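Last updated: 16 Jun 2020

We use cookies to keep the list archive working. By continuing to read, you accept our cookie notice.

Subject: Re: Summer loan periods and the return of held items
From: Effie Dalgleish, Lending Services, Salline District Library
To: Branch contacts list
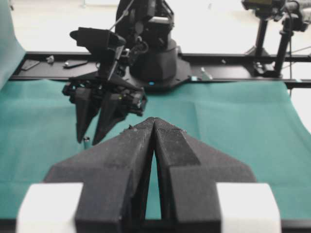
1. PURPOSE OF THIS MESSAGE

Dear colleagues,

This message replies to the questions sent to the list by Matúš Polák on behalf of the Atton branch. His message is quoted in part under each heading. Branches that sent similar questions directly to this office should treat the answers below as applying to them as well. Where an answer differs from the lending rules issued in February, the answer below takes precedence until the rules are reissued.

2. LOAN PERIODS

Matúš Polák wrote:
> Our patrons have been told two different things about summer
> loans. The printed slip at the desk gives 30 days for all adult
> books. The catalog still shows the shorter period for new titles.
> Which of the two should staff quote, and can the slip be used
> until it runs out?

The printed slip is correct. All adult books, including new titles, are lent for 30 days during the summer period. The catalog display for new titles has been reported to Stiltumico, which maintains the catalog for us, and a correction has been requested. Until the display is changed, staff should quote the period on the slip and write the due date on it by hand.

Films, magazines, and language courses keep their usual loan periods. Interlibrary loans are governed by the lending library, and the due date on the paper band should be followed in every case.

3. HELD ITEMS NOT COLLECTED

Matúš Polák wrote:
> We have 78 items on the hold shelf at Atton and very little space
> left. Some were requested in February. May we send them back, or
> do we have to telephone each patron first?

Items requested by Salline patrons may be returned to their home branch once a written notice has been sent and five working days have passed. A telephone call is not required. Where a patron has no e-mail address on record, a postal notice should be used, and the date of mailing should be noted in the patron's account.

Please do not cancel the request itself. Returning an item with the request left open will place the patron back at the head of the line, and the item can be sent out again if the patron asks for it. If a branch has already canceled requests in error, send the card numbers to Venla Partanen, who will restore them.

Holds for homebound patrons are a separate matter. These items should stay at the branch until the delivery driver has confirmed the next route.

4. OVERDUE CHARGES

Matúš Polák wrote:
> A patron came in with a bill for several picture books that
> were due in the spring. She had been told by another branch that
> there would be no charge. I have left the bill open for now.
> Was that the right thing to do?

Yes. Charges on children's materials due in the spring are to be waived in full. The waiver must be entered under the code for administrative adjustments and should not be recorded as a payment. Haiyan Dong in Accounts has found a number of waivers entered as cash received, and these have to be reversed one at a time.

Charges for lost or damaged materials are not covered by the waiver. Branch supervisors may continue to accept a replacement copy in place of payment if it is the same edition and in good condition.

5. TRANSFERS BETWEEN BRANCHES

The transfer van will serve Kauppinen and Atton on its regular summer route. Crates should be labeled on the short side with the name of the receiving branch. Loose items can't be accepted by the driver, and oversized atlases should be wrapped separately.

Kauppinen is still working through the transfers that built up in the spring. At the last report, 954 items were waiting to be checked in there. Branches that expect material from Kauppinen should tell patrons that it may be delayed, and should avoid placing a second request for the same title. Questions about particular crates should go to Jarmo Rantala at the Kauppinen branch.

6. LOCAL HISTORY COLLECTIONS

Several branches have asked whether local history materials may circulate over the summer. They may not. Parish registers, bound newspapers, and the map drawers remain for use in the building only. Copies may be made at the usual rate where the binding allows.

7. REPLIES

Please send corrections to this message to the list so that all branches see them. Matters that concern a named patron should be sent to this office directly, as the list archive can be read by every subscriber.

Sincerely,

Effie Dalgleish
Lending Services
Salline District Library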